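Häufige Fragen zum Greifervergleich

Stusent vergleicht Handgreifer, Fingerbeläge und Kameras unter Bedingungen, die kein Hersteller in seinen Prospekt drucken würde. Die Fragen unten kommen so regelmäßig, dass wir sie einmal ordentlich beantworten.

Was wird eigentlich verglichen?

Zurzeit zwei Sätze Fingerbeläge: der glatte von Roken und der strukturierte von Limsakul. Dazu kommt die Frage, wo die Kamera am Handgreifer sitzen soll. Über den Ort streiten wir seit April.

Warum Knete?

Weil sie alles kann, was ein Greifer nicht leiden mag. Der Klumpen gibt nach, die Folie rutscht, und das Päckchen hat beim zweiten Zugriff eine andere Form als beim ersten. Holzwürfel haben wir auch. Die greift jeder, sogar der Prototyp, über den wir nicht mehr sprechen.

Wie läuft ein Durchgang ab?

Päckchen auf einen Haufen, offene Schachtel daneben, dann wird eingeräumt. Ein Durchgang hat 30 Griffe. Gewertet wird, was in der Schachtel liegt, wenn der Greifer wieder draußen ist. »Fast drin« steht nicht auf dem Auswertungsbogen, auch wenn Kamol Yensuk das Feld jedes Mal handschriftlich ergänzt.

Muss dafür ein Labortisch her?

Nein. Auf dem Labortisch sind alle Beläge gut. Eine Matratze federt, das Laken wirft Falten, und Muster im Stoff machen der Bildauswertung Arbeit. Wer seinen Greifer mag, sollte ihn vorher warnen.

Mit einer Hand oder mit beiden?

Mit beiden. Einhändig schiebt man das Päckchen gern quer übers Bett, bis es irgendwo anstößt, und nennt das dann Strategie. Der zweite Greifer kann gegenhalten oder schon das nächste Teil anfahren.

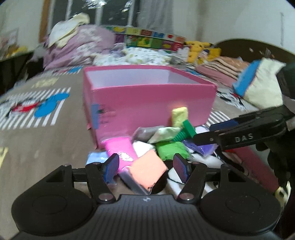 Knetpäckchen vor der rosa Schachtel, beide Greifer mit dunkelblauen Belägen.

Welcher Belag ist besser?

In der letzten Runde gingen mit Roken 11 Griffe daneben, mit Limsakul 2. Roken hält dafür Papier sauberer. Wer nur Papier greift, darf sich freuen.

Wo soll die Kamera nun hin?

Auf den Greifer, mit Blick zwischen die Finger. Katherine Ospina bevorzugt die Montage am Unterarm und hat dafür gute Argumente, die alle mit Kabelführung zu tun haben. Im Bild fehlen dann leider die Fingerspitzen.

Läuft das mit dem Controller von Floltell?

Ja, ab Firmware 32. Mit älteren Ständen verbindet er sich ebenfalls, meldet aber die Fingeröffnung spiegelverkehrt. Das fällt spätestens beim Auswerten auf.

Kann man die Beläge selbst wechseln?

Ja. Alten Belag abziehen, Kleberreste entfernen, neuen aufsetzen und über Nacht in Ruhe lassen. Danach neu kalibrieren. Die Frage »Muss ich wirklich neu kalibrieren?« ist damit ebenfalls beantwortet.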